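Section 4: Installing a System Update

Your Lollex phone looks for new software when it is charging, connected to Wi-Fi and, as far as we can tell, when you are about to need it for something else. This section covers how to install an update on your own schedule and what to do if the phone sulks afterward. It applies to the Lollex and the Lollex Mini. If you have the older Billton handset, the menus have different names and you want Section 9.

Before you start

1. Charge the battery to at least half. The Install button stays gray below that, and tapping it harder makes no difference.

2. Open Settings > Storage and check your free space. You need 4 GB. The download is smaller than that, but the phone unpacks it next to the old system before swapping the two.

3. Back up your photos and messages. Updates leave them alone. We still want you to back them up, and so does Zorica Kovačević on the support desk, who takes the calls from people who skipped step 3.

4. Write down your screen lock PIN if you normally use your fingerprint. The phone asks for the PIN after every restart, and this is a bad moment to find out you set it two years ago and never typed it again.

Caution: Do not start an update if you are expecting an important call. The phone can't ring while it is installing.

Downloading and installing

1. Go to Settings > About Phone > System Update.

2. Tap Check Now. If the screen says "Your system is up to date," you are finished and may go and do something pleasant. Updates are sent out in batches, so a friend with the same phone may get hers days before you do. Calling us won't move you up the line.

3. Tap Download. The March update is 278 MB. Leave "Wi-Fi only" switched on unless you have a generous data plan or a relaxed attitude toward bills.

4. Read the change list if you like. The March one was written by Hakim Ngau and is shorter than usual: it fixes the alarm volume resetting itself, adds a dark keyboard, and mentions "general stability," a phrase he has promised to explain one day.

5. Tap Install and Restart. The screen goes black, then shows the Lollex logo with a thin bar under it.
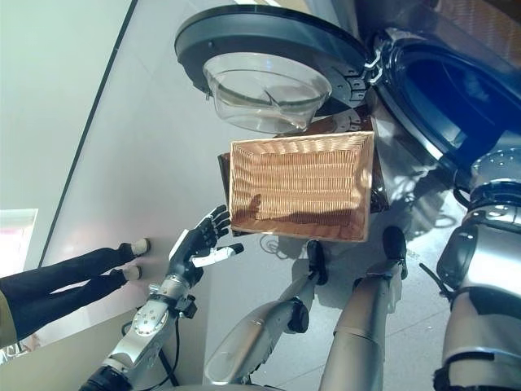
6. Wait. The whole thing takes 15 minutes on the Lollex and 23 on the Mini. The bar moves quickly to the middle and then appears to lose interest. It is still working. Put the phone down somewhere flat and leave it alone.

7. When the lock screen comes back, enter your PIN. The phone will feel warm and a little slow while it rearranges your apps in the background. Let it finish before deciding that the update ruined everything.

Caution: Never hold down the power button while the bar is showing. If the install is interrupted halfway, the phone may have to go back to a service center, where they will be very polite and know exactly what you did.

Installing overnight

If you would rather sleep through it, turn on Settings > About Phone > System Update > Install Overnight. The phone must be plugged in and locked. Alarms you have already set will still go off – we test this one with particular care, after the Penduton beta, when Syafiqah Lumbantobing and most of her team came in at lunchtime.

Note: Overnight installs are skipped if the battery drops below half or an app is holding the screen awake. You'll see a small gray message in the morning telling you which it was.

If something looks wrong

The update fails with "Package not verified." Delete the download using the trash icon on the same page and start again, preferably on a different Wi-Fi network.

Your icons have moved. Touch and hold an empty part of the home screen, then tap Restore Layout. This works only once after each update, so don't rearrange things first.

Bluetooth won't find your headphones. Remove them from the list of saved devices, restart the phone, and pair them again. Yes, all of them.

The battery drains faster than before. Give it two full charges. If it hasn't settled by then, open Settings > Battery > Usage and look for whichever app is at the top of the list. Update that app or, if you can bear it, uninstall it.

Going back to the previous version is covered in Section 5. It erases the phone, so read the whole section before touching anything.

Section revised 03/02/2020 by Ningsih Osman. Menu names checked by Zulkifli Pangaribuan.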